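Last updated: Jun 23, 2019

Print this page | E-mail this page

Ticket: Dryer stops partway through cycle, error 6 on display
Site: Pollmont laundry room, ground floor
Opened by: Retno Sinaga
Assigned to: Ademir Moura
Status: Closed

Reported problem
Dryer 2 starts normally, runs for a while, then stops with the drum full of damp clothes. The display shows 6. Pressing Start clears the code and the dryer runs again for a few minutes before stopping. Dryer 1 is on the same wall and has no problem. Retno says it began after the vent hose was changed in November but was rare until this month.

Entry 1, Ademir Moura
Code 6 on this model is exhaust over temperature. Pulled the lint screen and washed it in warm water. There was a film on it from dryer sheets. Ran a test load of towels on Normal. Stopped with code 6 before the cool-down. Screen is not the cause, or not all of it.

Entry 2, Ademir Moura
Asked what people were drying when it failed. Retno went through the sign-up sheet with Dewanti Goh. Most of the failed loads had fleece, fuzzy socks or bath mats in them. Those shed a lot and will load up a weak vent faster than shirts will.
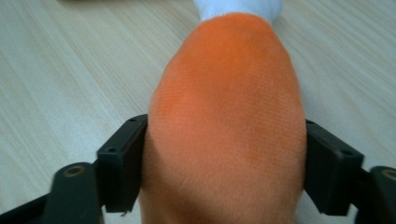

Soft, fuzzy orange knit.

Dewanti's last load was all cotton sheets and it still stopped, so the fabric type makes it worse but does not explain it. Asked residents to use Dryer 1 for fleece until this is closed.

Entry 3, Dimas Sitompul
Moved Dryer 2 out from the wall. The new hose is too long and had folded over on itself behind the cabinet. Lint was packed in the fold. Cut the hose to length, cleared it, and put on a new clamp. Vacuumed the blower housing. Ran towels again. Full cycle, no code.

Entry 4, Retno Sinaga
Stopped again this morning, code 6, one time only. Cleared with Start and finished the load.

Entry 5, Dimas Sitompul
Went outside and checked the wall cap. The flap opened only partway. Old paint was holding the hinge on one side.
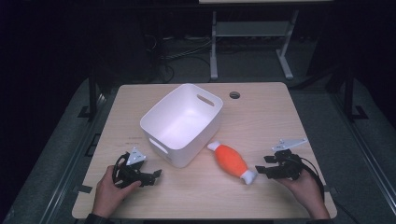 Scraped the hinge clean and worked the flap until it swung freely. With the dryer on High the flap now stands open and air flow at the cap feels the same as Dryer 1. Ran two loads back to back, no stop.

Entry 6, Retno Sinaga
No codes since the flap was cleaned. Residents are using both dryers for everything again.

Follow-up
Kurniawati Sopacua to add the wall caps to the November checklist. Leftover piece of hose is on the shelf over the sink. Do not use it to extend either dryer.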